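Ticket 1132 -- label printer at Wistholm drops off the network
Status: open, waiting on Pidard
Priority: normal

Problem as reported: the label printer in the Wistholm back office prints fine in the morning, then goes offline around lunch. Jobs sit in the queue. Turning it off and on brings it back, then same thing again next day.

Checked first:
Cable seated both ends. Swapped it anyway, no change.
Paper and ribbon ok.
Test page from the front panel prints even when the PC says offline. So the printer itself is alive, it's the connection. 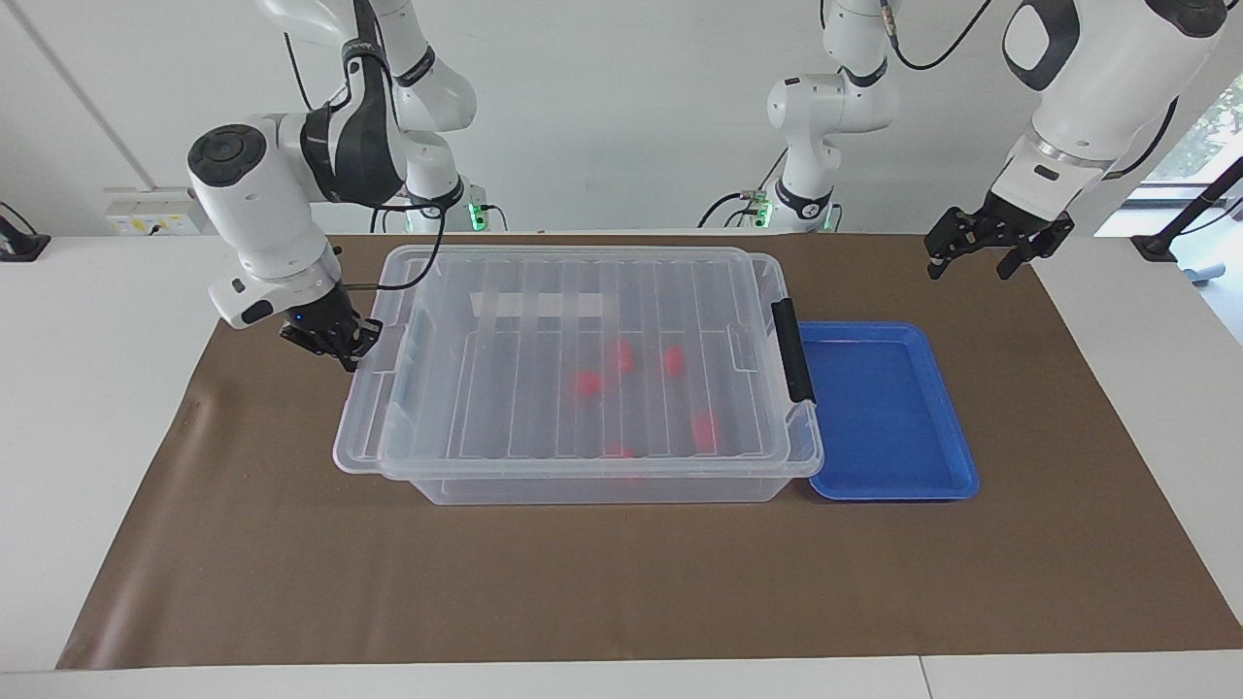 Looked at the address next. Printer was set to automatic, and the PC was still pointing at an old address ending in 31. Somebody typed that in by hand when the thing was installed, no note anywhere. When the router hands out a new address the PC keeps talking to the old one. Explains the offline part. Does not explain why a restart fixes it, unless it gets the old one back on restart -- possible, router log only keeps a few hours so can't tell.

Changed: reserved the 31 address for the printer on the router. Restarted both. Printed three labels from the stock program, all came out.

Next day: offline again at 1:15 pm. Address was still right this time. Ping gets no answer. Front panel slow to wake up, took a good few seconds before the menu came on.

So now thinking sleep mode. Power save was set to on, 3 hours. Opens at 10, last labels usually done by 10:15, then nothing until after lunch. Fits.

Turned power save off in the menu. It came back on by itself after a restart!! Setting does not stick. Tried from the web page of the printer too, says "saved", then same again after restart.

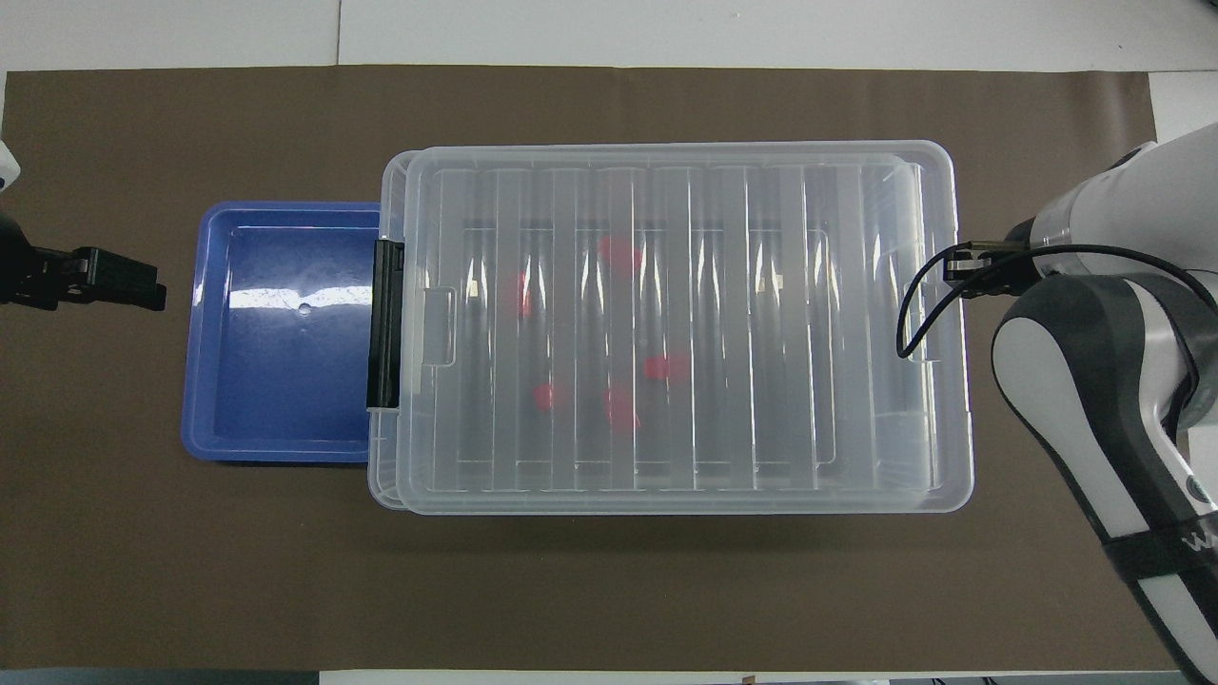
Page last changed: June, 4:40 pm

Firmware is old. Plamemville has the same model on a newer version and no complaints from them. Asked Pidard for the update file, they want the serial number first. Sent.

Workaround for Wistholm until then: after any restart go to Menu, System, Power save, Off. Don't unplug it at night, leave it on. Stuck a note on the lid with the steps.

Also tried, no use:
- different port on the switch
- driver removed and reinstalled
- factory reset (lost the label size, had to set it agian, don't do this one)

Tripathi stock program is not the cause, same thing happens printing from a plain text file. Left it alone.

To do: update firmware when the file comes, turn power save off, restart, check it stays off. If it holds thru a full day close this. If not, swap the unit for the spare at Plamemville.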